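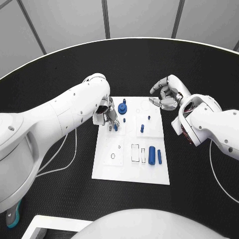

Fig. 2: Small parts on a round black top with a thin white rim.

Setting up your Nepia round table

I've put together more of these than I can remember, so what follows is the way I do it at home, and it goes a bit quicker than the folded sheet in the box. Leave yourself an evening the first time!

1. Lay a blanket on the floor and put the top on it face down. Get a second person for this if you can (mine is usually Inès Rey from next door, who brings biscuits).

2. Tip the fixings into a bowl. You should have 8 long bolts, 8 washers and 2 spare pegs. If the bag is short, write to Praventon before you start and they'll post the missing bits.

3. Push each leg into its socket until it stops, then put the bolts in with your fingers only. Don't reach for the key yet — every leg needs to be able to wobble a little at this stage.

4. Now go round with the key, half a turn at a time, crossing from one side to the other like you would with a car wheel.

5. Turn the table over together, holding it by the legs and never by the rim.

6. Still rocking? Wind the feet in or out until it settles. My kitchen floor is dreadful and I've always managed to get it level.

Note: the Kulturholm version has a middle shelf, which goes on between steps 3 and 4. I forgot mine and had to undo the lot.

Caution: no power drivers, please. I stripped a socket that way in February and the replacement took over 10 days to arrive.

Caution: keep hot pans off the top, and wipe it with a damp cloth and nothing stronger.

Check the bolts again after a week of meals and tighten any that have worked loose.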